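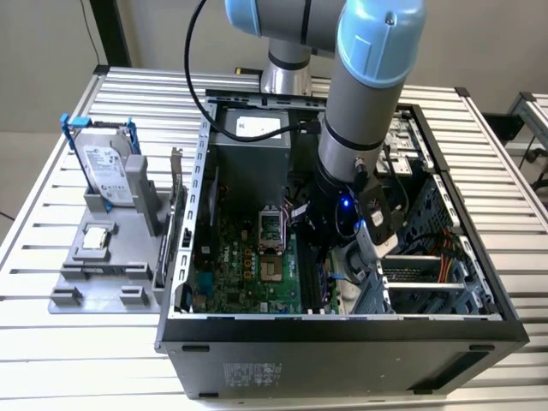

Ledesma Fathers' Circle – Monthly Meeting Minutes
December 18, 2021
Held in the side room at the Gollia Family Center. Started a few minutes late, parking.

Present: 20 dads, 2 of them new. Both single, both with kids under three. Welcome.

Apologies: a few, mostly sick kids.

1. Last minutes
Read quickly and approved. One correction – the diaper shelf is at the Drornell Street church, not at Gollia. Fixed on the copy in the binder.

2. Check-in round
Kept private as usual. General points only: holidays are hard for dads who don't have the kids this year. Several said the phone call on the day itself is the worst part. Suggestion from the group – set a time for the call ahead, in writing, and have somewhere to be afterward. Open house at the center that afternoon, coffee and cards, drop in whenever. No sign-up.

One member asked for prayer for a custody hearing coming up. Done at the close.

3. Money
Balance is almost 2,000 dollars. Biggest cost this fall was the emergency grocery cards. Agreed to keep giving them out, limit of 2 per family per month, same as before. Question about whether gas cards could be added. Some for, some worried we would run out by spring. Left as is, look at it agian next time.

4. Hair night
Went well. Six dads, more daughters than chairs. Everybody can now do a ponytail, braids still rough. Want another one. Need detangling spray and more wide combs. The stylist who taught it is willing to come back but not on a school night.

5. Online group
Too many posts with kids' full names and school shirts showing. Rule going forward: first names only, no schools, no court papers. Posts that break it come down, with a private message, no public scolding. Voted, all in favor.

Also – please stop answering legal questions like you're a lawyer. Point people to the Olilow legal aid desk.

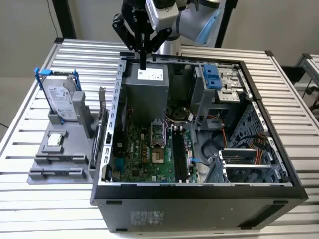
6. June camping weekend
Same lake or the new place? New place has cabins and real bathrooms, costs more. Dads with babies want cabins. Vote was split so no decison. Two members will get prices for both and bring them back. Deposit can't be paid until then.

7. Other business
- Car seat swap: three seats turned in, one expired, tossed.
- Lost and found: one pink mitten, one bottle lid.
- Still need a second person for child care during meetings. Background check form is at the front desk.

Closed with prayer. Next meeting same room, bring a snack if your turn.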